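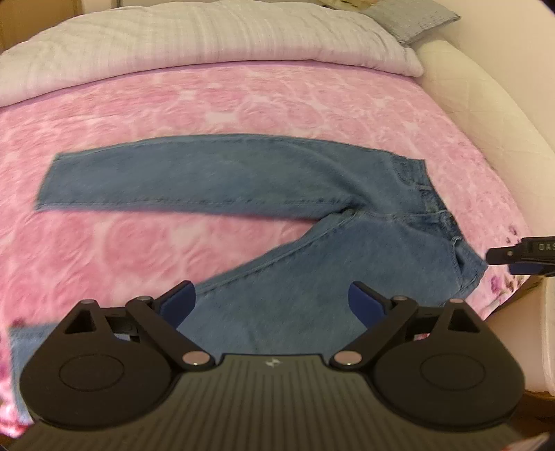

Guides > Clothes care > Folding and storage > Denim

Print this page | E-mail this page

Folding jeans on a bed: gallery

A bed is a softer surface than a table and gives less resistance when pressing out creases. It is also long enough for adult trousers at full length, and most bedrooms have no table of that size. The notes apply to plain five-pocket jeans in medium-weight denim, folded for a drawer or an open shelf. Stretch denim follows the same order but springs back more at the knee.

Blue denim, front side up, laid sideways on a plush blanket with a rose-like pattern. The legs are apart, with a wedge of blanket showing between them up to the crotch seam. The waistband slopes and the front closure is folded in on itself.

Starting position. Fasten the button and zip before anything else. Pull the waistband straight by the two side seams, then flatten the pocket bags from inside with the palm. A bunched pocket bag leaves a lump that no later fold will remove.

Legs. Bring one leg over the other, inseam to inseam and hem to hem. Tuck the point of the seat seam inwards so that the outline is a plain rectangle. Smooth from the hip towards the hem. On a plush blanket the denim drags against the pile, so lift and lay; do not push.

Length. Fold the hems up to just short of the waistband, then fold the remaining length in thirds for a drawer or in half for a shelf. A shelf 30 cm deep takes the half fold in most sizes. The Vostis drawer insert needs the thirds fold.

Stacking. Alternate the waistband ends, otherwise the stack leans. A pair of men's jeans weighs around 500 g, and a wire basket such as the Droker will sag in the middle if filled to the top. Heavier pairs go at the bottom.

Hanging. Where drawer space is short, fold once along the length and hang over a bar at the knee. The Zavison trouser rail is 60 cm wide. Leave a gap between pairs if the wardrobe backs on to an outside wall.

Page last revised in January.

Contact | Copyright Geagea Home Guides | Back to top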